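Lakora to supply replacement lids and spare parts for household bins

10th March

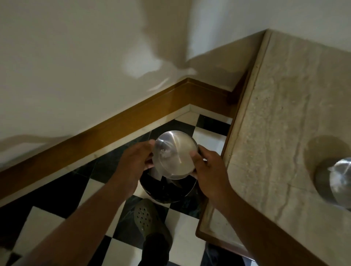 Lakora, the Tristulham housewares maker, will sell spare parts for its full range of household bins from today, so that customers no longer have to buy a complete bin when one piece is dented, cracked or lost. The scheme covers lids, inner buckets, hinges, pedals and base rings. Lids are expected to be the most requested item. A separate lid such as a round one in brushed stainless steel, held above a black bin with both hands, is easily dropped on a tiled floor, and a bent rim will often stop it from sitting flat. Until now Lakora has only been able to offer a discount on a new bin in these cases.

The company ran a trial of the service in January through its shop in Portela. Customers brought in a part or a model number and staff matched it against stock. Lids made up most of the orders, followed by inner buckets. The trial also showed that many people could not find the model number on an older bin, so a printable measuring guide has been added to the website. It explains how to take the width across the opening and how to tell a loose lid from a hinged one.

Parts will be held at the Nellar warehouse, where 4,000 items are in stock for the launch. Orders placed before noon on a working day will be sent out the same day. Prices start at £2 for a base ring and £5 for an inner bucket, and lids cost from £9 depending on size and finish. Postage is charged separately – customers who collect from the Portela shop pay none.

Spare parts will be kept for every model now on sale. Lakora also holds a smaller number of parts for bins it has stopped making, and these will be offered until they run out. Finishes on older models may not match exactly, as the steel and paint suppliers have changed over the years. Parts can be returned unused within the normal returns period.

Worn metal lids can be handed in at the Portela shop for recycling, whether or not a new one is bought. Plastic parts are not being accepted at present.

The parts list and measuring guide are on the Lakora website under Spares. Shops that stock Lakora bins can order parts through their usual trade account.

ENDS

Notes to editors

Lakora designs and sells bins, laundry hampers and storage boxes for the home. Its head office is in Tristulham and its warehouse is in Nellar.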